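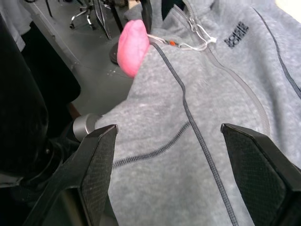
Zip hoodie

A zip hoodie (also zip-up hoodie, full-zip, or, in older catalogs, hooded track top) is a hooded sweatshirt that opens down the front. It is worn for warmth, for sleeping on trains, and in offices where a sweater would look like trying. Most are made of cotton or cotton-blend fleece, with polyester fleece common at the cheaper end.

Construction

The body is cut as a back panel and two front panels, joined by a zipper running from hem to neck. Each front panel usually carries a slanted pocket, open at the side. The single pouch pocket of the pullover hoodie cannot survive being divided by a zipper, and attempts to make it do so are chiefly of historical interest. Sleeves end in ribbed cuffs, which are the first part to give up.

The hood is made from two or three pieces and hemmed around the opening to form a channel for a drawstring. The ends of the cord are finished with aglets, knots, or metal tips. A cord that has withdrawn into its channel can be coaxed back with a safety pin, an operation that takes either one minute or an evening.

Seams may be sewn in matching thread or picked out in a darker shade, a practice common on heather gray garments, where it gives the eye something to do.

Heather gray

Heather gray is produced by blending fibers of different shades before spinning. It remains the standard color for the type - it hides lint, goes with everything, and shows water at once. The textile writer Vaida Grīnberga has called it "the color of having already decided."

Weight

Fabric is graded in grams per square meter. The Genel mill lists its heaviest hoodie fleece at 490, a figure its customers tend to quote to one another. Garments sold as midweight vary so widely that the word has little meaning outside the shop using it.

Printing

Printed hoodies generally carry a small mark on the left chest, a large one on the back, or both. Chest prints are kept small so as to clear the zipper and pocket seams. Short words are often stacked or repeated to fill a square.

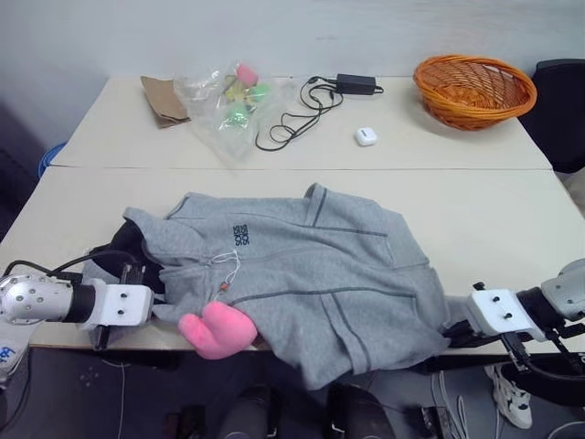
Gray zip-up hoodie with darker seams and a repeated "SOS" chest print.

Folding

No agreed method exists. In the most common one, the garment is zipped and laid flat, the sleeves are crossed over the body, and the hem is brought up toward the neck. The hood is then folded down on top or used as a pouch for the rest. Dezső Vincze's booklet on household linen gives the hoodie 13 steps, two of them concerned only with the drawstring. Many owners prefer the back of a chair.

Care

Washing with the zipper closed and the garment inside out protects the print and spares the rest of the load. High dryer heat may shrink cotton fleece and warp a plastic zipper, after which the front hangs in a gentle wave.

See also

Anorak
Drawstring
Fleece
Sweatpants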